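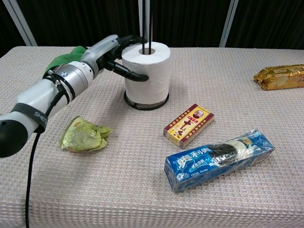

4 ロールをスタンドに立てる

台座が組み上がったら、いよいよトイレットペーパーをのせます。Zurnikの卓上スタンドは縦置き専用なので、横向きの壁付けホルダーに慣れている方は最初ちょっと戸惑うかも(私もそうでした)。

1. テーブルに布を敷きます。私はワッフル織りのベージュが好きで、ずっとこれです。しわは手でのばしておいてくださいね。

2. 黒い丸い台座を、布の奥のほうに置きます。手前はお菓子のために空けておきたいので!

3. ロールの芯を上から棒に通し、台座に当たるまでまっすぐ下ろします。斜めに押し込むと芯がつぶれます。

4. 片手でロールの横を軽く押さえ、紙の端を少し引いてみます。台座ごと動くようなら、布がたるんでいないか見直してください。

注意:棒はロールよりずっと上まで伸びています。かがんでのぞき込むときは、顔を近づけすぎないように。

メモ:厚巻きのロールは芯がきつめのことがあります。そういうときは指で内側を軽く広げてから通すと、すっと入りますよ。

5 手前にお菓子を並べる

1. オレオのような長い包みは斜めに置くと、端からつまみやすいです。

2. 小さな箱は寝かせて、絵や文字のある面を上に。赤と黄色の箱がひとつあると、ベージュの布がぱっと明るくなります。

3. くしゃっとなった袋は、中身を確かめてから片づけます。残っていたら口を折ってクリップで留めましょう。私はJudikの小さいほうを使っています。

布の洗い方は次の章です。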